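Review: Skokik child support and alimony ledger, version 6
Reviewed by Bohumila Bartoš

Skokik records maintenance payments between former spouses and produces a statement that either party's lawyer can file. I tested it over 6 months with one paying account and one receiving account.

Setup
Each order is entered by amount, due date and payment method. Part payments are matched to the oldest arrears first, and the rule can't be changed per order. Brutside, the closest competitor, allows this.
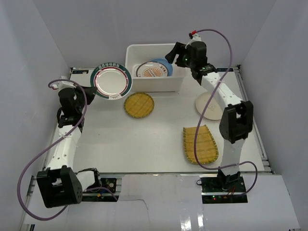
Statements
Exports are PDF or CSV. The PDF labels each entry by payer, date cleared and running balance. Cash entries need a receipt scan and a confirmation from the recipient. The cheque field accepts a number but no image. A ledger of 200 entries exported in 5 seconds. Colour coding of arrears is lost when printed in greyscale.

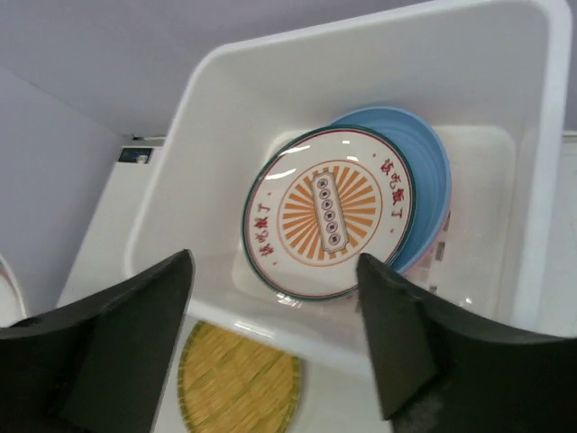
Can a lump sum be recorded against several missed payments?
It can be entered once and the software splits it across the arrears in date order. The split appears on the statement as separate lines with a shared reference.

Rating: 6 out of 10. Suitable for a single order with a regular schedule.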